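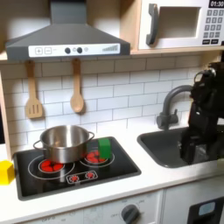

The cooking side of the Grosmont play kitchen: hood, hob, hanging utensils and microwave.

Tavbridge Play Kitchen Set — README

Written by Haoran Fan, with corrections from Halyna Hordiienko.
Last revised 2021-07-07.

What is in this set

This set contains 3,671 photographs of one toy kitchen and the small things that belong to it. The kitchen is the Grosmont model, bought second-hand in February and put together again by us. We photographed it because there are many picture sets of real kitchens and very few of play kitchens, and the people who write to us (mostly toy libraries, nursery teachers and students of product design) wanted pictures in which the same objects come back many times in different places.

All photographs are of the same kitchen. If you need variety of furniture, this set will not help you much. If you need variety of arrangement, it should be useful.

The kitchen

The kitchen has a cooking side and a washing side. Most of the photographs are from the cooking side.

Range hood. Grey, with a sloped chimney. The white strip on the front lip is printed with a plus button, a minus button, two dark knobs and a row of bars that get taller. We name it "hood_strip" in the labels and do not divide it further. In an early version each button had its own label, but two labellers never agreed where the strip ends and the buttons begin, so we gave it up.

Hob. Black, with a dark grey border. The burners are printed with red coils inside white rings, and they look the same in every photograph. Please do not use these pictures to learn if a burner is on or off. The label "burner" means only the printed place. When a pot covers a part of it, we still mark the part which can be seen.

Microwave. White, with a curved dark grey handle on the left of the door. It stands on a light wooden shelf. The display reads 01:30. It is part of the toy and does not change, so it also does not tell you the time of the photograph. We had one question about this already.

Wall. White tiles laid like bricks, with grey lines between them. The label is "backsplash". The hooks are labelled "hook" only when nothing hangs from them. A hook with a utensil on it is included in the outline of the utensil.

Sink and tap. These are on the washing side. The tap turns left and right, and we did not record its position.

The loose things

There are 30 loose objects. Each has a short name, which is used in the labels and also in the list objects.txt. The ones that cause most questions are these:

pot_steel — the stainless steel pot with two loop handles and a rolled rim. It is shiny, and in many photographs other objects are reflected in its side. We do not label reflections.

spatula_slot — pale wood, flat head with three slots. The slots are not cut out of the outline. This was decided for speed and we know it is not exact.

spoon_wood — pale wood, rounded bowl. When it hangs beside the spatula the handles are very similar, so look at the heads before you correct a label.

lid_small — fits a different pan and not pot_steel, but you will find it lying on pot_steel in several arrangements.

egg_half — there are two halves. If they are pressed together they are labelled once, as egg_whole.

cloth_check — the only soft object. Its outline is difficult and we advise you to leave it out when you compare results.

Arrangements

The photographs are grouped in 200 arrangements. One arrangement means that the loose objects were placed, photographed from several sides, and then placed again differently for the next one. They are of three kinds:

tidy: each object is in its home place, as written in homes.txt. The home place of both wooden utensils is on the hooks under the hood, spatula on the left, heads down.

in_use: some objects stand where a child would have them while playing at cooking. For example a pot on the hob, a plate on the counter.

untidy: objects were put down without a plan. Halyna did most of these, as my own untidy arrangements were always in rows.

For the in_use group, home places are still valid for the objects that nobody moved. A single photograph can therefore look almost tidy and belong to in_use. Look in the file arrangements.txt for the correct group, and do not guess it from one picture.

How to read the labels

Each photograph has one text file with the same number. Every line in it has the object name, the outline, and one word for the place. The place words are: hook, hob, counter, shelf, sink, oven, floor. "Shelf" means the wooden shelf under the upper cabinet as well as the lower one. We wanted to separate them — this is planned, but we cannot promise when.

If an object is less than half visible, the word "part" is added at the end of the line. Fixed parts of the kitchen never receive "part", also when they are only half inside the photograph. The hood would otherwise have it nearly everywhere.

Known mistakes

In 40 photographs the names spoon_wood and spatula_slot are exchanged. The numbers are in errata.txt. We did not correct them in the main files, so that older results can still be compared.

The upper cabinet is labelled "cabinet_top" in the first half of the set and "upper_cabinet" in the second. Please treat them as one.

The colour of the hood looks a little blue in arrangements made near the window. It is the same hood.

Permission and thanks

You may use the photographs for teaching, study and research. For printed catalogues or for selling, please ask first. If you publish something, write "Tavbridge Play Kitchen Set" and the date of this file.

The storage boxes and the table under the kitchen were lent by the Lungu toy library. The list of home places was adapted from the tidying cards which they use with their own children's group, and the original cards can be borrowed from them under the title Kidomton Tidy Kitchen.

Corrections are welcome. Please send the photograph number, the line from the label file, and what you think should be there. One message with many corrections is easier for us than many messages with one.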